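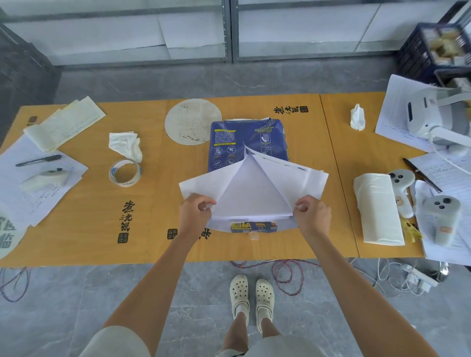
A reader of the first edition wrote that she had trained for two years before any instructor showed her how to fall, and that by then she had learned to be afraid of the mat.

# Chapter 6: Falling and Getting Up

Her letter is the reason this chapter now comes before the throws. In the earlier edition, breakfalls were spread over three chapters, and many clubs skipped them.

A breakfall spreads the force of landing over a large area of the body and keeps the head off the floor. You will learn the back fall first, then the side fall, then the forward roll. Each one starts from a squat. Move to standing only when your chin stays tucked every time.

At the Bornby club, new students do 100 back falls from the squat before they meet a partner. The Flindell club asks for 400, spread over several weeks. Either plan can work. Stop for the day when your neck gets tired -- a tired neck lets the head drop.
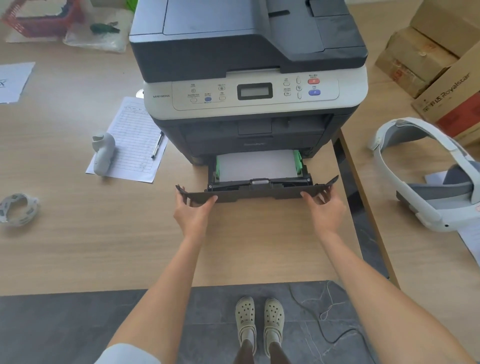 *Figure 6.1. Open paper tray with its green guides.*

## Before you start

You need a firm mat and clear floor on every side. Take off watches and rings. If you have had a concussion or a neck injury, talk to a doctor first.

## Key terms

**Tuck:** chin held toward the chest, eyes on the belt knot.

**Slap:** the arm strikes the mat, palm down, as the back lands.

**Base:** the position you return to once you are up, feet apart and hands raised.

## 6.1 The Back Fall

Squat with your heels close to your hips and cross your arms in front of your chest. Tuck your chin. Sit down close to your heels and let your back round as you roll.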